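Reference > Health Campaigns > Fundraising Months

Search this reference Enter a term Go

Dry Chin is a fundraising month held each January in Venter, in which men shave daily and collect pledges for testicular cancer checks. Noel Lagman started it with 3 coworkers.

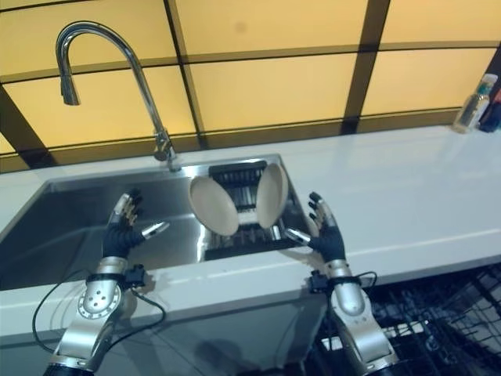 Its health claims are thin. A leaflet from the Gundunis clinic said sign-ups "led to" 28 extra checkups, but gave no figure for the year before - so the word "extra" rests on very little.
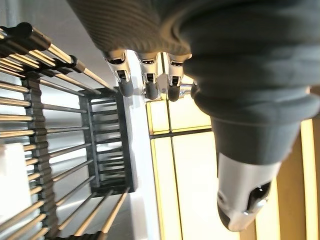
Baka Men's Health Club
Supporters say shaving starts conversations. Critics reply that most men shave anyway, and that two of the sponsors sell razors. Dotitz, a nearby town, dropped the event after two years. 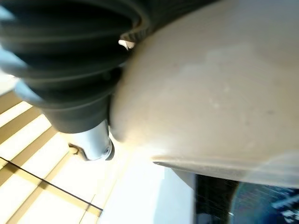

Lagman has called the complaints unfair - though he has yet to publish the accounts.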